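Chapter 4
Looking After One Machine: The Sidewalk Delivery Robot

In the first part of this book we spoke about robots in general. From this chapter we stay with one machine only. It is a small delivery robot with six wheels, and it carries parcels on the sidewalks of a town. I choose it because a student can understand every part of it, and because it needs care every week. A robot arm behind a fence may work for months before a technician must touch it. A robot which goes outside meets dust, rain, curbs and children, and it comes home in the evening with something to tell.

The chapter follows the work as I learned it at the Tevside depot, where I was a trainee under Josphat Muriithi. He kept the robots of the Gundley route in service, and most of the habits described in these pages are his. Where I have changed something, I say so.

What you will learn

After reading this chapter you should be able to:
prepare a delivery robot for its first day on a new route
check the wheels, the brakes and the sensors in the correct order
set the camera exposure and the obstacle height for a given sidewalk
read a fault log and decide if the robot must stay in the workshop

Words you will need

Chassis: the metal body which holds the wheels, the motors and the battery.
Route file: the file that tells the robot where it may drive and how fast.
Obstacle height: the smallest height at which the robot treats a thing on the ground as an obstacle.
Dry run: a test of the route in simulation, without moving the real machine.

4.1 Before the robot leaves the workshop

A new robot arrives with its factory settings. These settings are safe but they are not good. They are made for a flat floor and even light, and with them the robot will stop many times on a real street. Our first job is therefore to fit the machine to its route.

Start with the mechanical side. Put the chassis on the stand so that all the wheels are free. Turn each wheel by hand and listen. A healthy wheel makes a soft and regular sound. If you feel a hard point in the turn, open the hub and look at the bearing before you do anything else. Then hold the wheel at the top and at the bottom and try to rock it. There should be no play. Tighten the hub nut with the torque wrench, never with the long spanner, and mark it with paint pen when it is done.

Next comes the brake. The brake must hold when the power is off. Switch off the main switch, put the robot on the test ramp and let go slowly – keep one hand near the handle. If it creeps, adjust the brake gap and repeat. Write the result in the service book, also when the result is good. Many trainees write only the faults, and later it is impossible to know if a part was checked or forgotten.

After the brake, clean the camera glass. Use the soft cloth and the liquid from the green bottle. Paper towels make fine scratches, and in low sun each scratch becomes a bright line.

4.2 The dry run

When the mechanical side is in order, connect the robot to the bench computer and load the route file. We do not take a new machine to the street at once. We drive it first in the simulator, where the control software receives rendered pictures in place of the real camera and must make the same decisions. 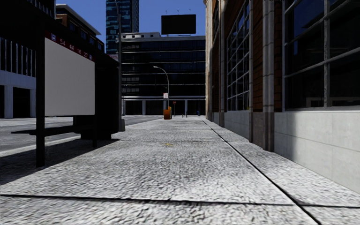 The settings of the robot should be chosen from the ground upward, so we begin with the surface. Concrete has a rough and speckled texture, and a camera that is too sensitive can take the speckles for small stones. The joints between the slabs are a second difficulty. In the simulated street for this exercise one dark joint crosses the sidewalk almost at a right angle, while another runs diagonally away from the base of the building on the right, and the robot must accept both of them as flat ground. Farther on lies a small yellow mark, or perhaps a bit of debris, and it makes a useful test for the obstacle height. Consider also the light. The pavement is bright, but the bus shelter throws a broad dark shadow, and the exposure must be set so that detail remains in both.

Work through the settings one at a time. Change a value, drive the dry run from the start, and note what the robot does. If you change two values together and the result is better, you cannot say which of them helped. It is slow work. At Tevside I used a whole afternoon for the exposure alone, and Josphat did not think this was too long.

The order we use is this:

Exposure first. Set it in the bright part, then check the shadow.
Obstacle height second. Begin low and raise it in small steps until the robot no longer stops at the joints.
Side distance third. The robot should keep away from walls and from street furniture, but it must still leave room for people to pass.
Speed last. Do not raise the speed until the other three are settled.

A warning about the obstacle height. It is tempting to raise it until all the stops disappear. A robot with such a setting looks very good in the simulator and then climbs on somebody's shoe. If the stops do not go away with a modest value, go back to the exposure, as the fault is often there.

4.3 From the bench to the street

When three dry runs in a row finish without a false stop, save the settings under a new name and keep the old file. At the Cloltbridge depot an old file was once overwritten in August, in the middle of the busy time, and two robots stood on the shelf until the values could be found again.

The first real drive is done at walking speed, with a technician behind the machine and the stop button in the hand. Go early, before 7 in the morning if you can. Compare what the robot does with your notes from the dry run. Small differences are normal. The simulator knows nothing of a worn tire or a camera bracket that is slightly bent, and these are exactly the things which we want the first drive to show.

In the next section we take the wheel hub apart and look at the bearing, the seal and the small spring washer that is so often put back the wrong way.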